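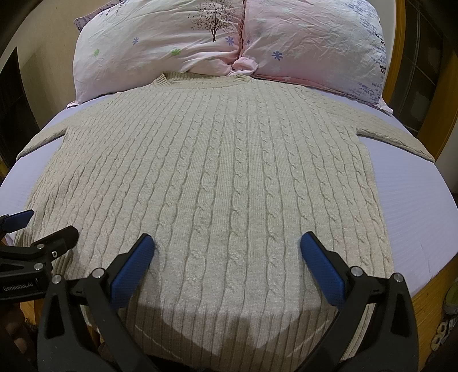 A cream cable-knit sweater laid out on a lavender sheet.

News | Fixtures | Results | Members | Stewards

Clarneck Mile program confirmed
11 Sep 2021

The Esevholm Racing Club has confirmed the order of running for its spring meeting at Clarneck. The Natel Handicap, run over 1600m, will be the fifth race on the card and carries a field limit of 14.

Nominations closed with 65 horses entered across the program, compared with 54 at the same meeting last year. Final acceptances will be published on the club website once weights have been declared.

Kettle, winner of the Natel trial in August, heads the nominations for the Handicap. The mare has not raced beyond 1400m, and her stable has also entered her for the shorter Esevholm Sprint. Under club rules a horse may accept for one race only. Connections have until noon on the day of acceptances to advise the racing office of their choice.

Racing Manager Beverley Gosling said the track had come through the winter in good order. "The inside section between the 600m and the turn has been reseeded and will be in use for the first time since the work was completed," she said. The rail will be in the true position for the whole meeting.

Attendance at the trial day was 2,074. Members are reminded that the lower car park will be reserved for horse transport and that entry to the stand is by the north gate. Badges from the previous season will not be accepted. There are 32 places remaining for the members' lunch, and bookings should be made through the racing office.

Comments (3)

railbird_jo: Hope she goes for the mile. She was strong through the line in the trial.

T. Marsh: Is the north gate open before the first race? Last year we waited quite a while.

Paddock End: Sprint for me. 1400m looked far enough.

Contact the racing office | © Esevholm Racing Club | Back to top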